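Caring for Wooden Furniture at Home
Evening course, handout 2: Finishes, and how to live with them
Tutor: Efthymia Karagiannis

Welcome back, everyone, and thank you to those who brought in drawer fronts and chair rails last time. Costel's piano stool gave us so much to talk about that we never got as far as wax, so I've written up that part more fully than usual.

First, a reminder of where we had got to. A finish is whatever sits between the wood and the world. Oil and some thin stains soak in, while varnish, lacquer and shellac form a skin on top (wax does a little of each, and people have been arguing about it for as long as I've been teaching). Before you clean or mend anything, you need to know which sort you have.

The drop test

Choose a spot that doesn't show, such as the inside of a leg or the underside of an overhang. Put a drop of methylated spirit on a cotton bud and hold it there for a few seconds. Shellac goes sticky quite quickly. Lacquer and varnish mostly take no notice. If the wood simply darkens and drinks it up, you are probably looking at oil or bare timber. Do open a window, and do keep it well away from the cooker and from candles.

Everyday cleaning

A soft cloth, wrung out until it hardly feels damp, will deal with nearly everything. Wipe along the grain and dry as you go. I'm not fond of spray polishes, as many leave a film of silicone which makes any later repair a misery - Aino will tell you about her sideboard if you ask her nicely.

Sanding by hand

If a top is so tired that it must be taken back, work through your papers in order and don't skip. I finish most table tops at 200 grit. Go any finer before oiling and the surface closes up, so the oil sits about on top and stays tacky for days. Keep the paper wrapped round a cork block, and check your work with a lamp held low to one side, which shows up scratches you would swear weren't there.
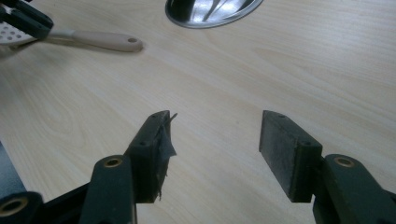 How often should an oiled table top be oiled again?
Twice a year is plenty for a kitchen table, and once will do for a desk or a side table. Use a thin coat each time, and wipe off all the extra after a quarter of an hour.

Please lay oily rags out flat to dry outdoors before you throw them away. A rag left in a ball can heat up and catch fire by itself, and I do mean that quite seriously.

For next time: bring one small piece you don't mind practising on, and an old cotton shirt for cloths. Yichen has kindly offered to share her tin of beeswax.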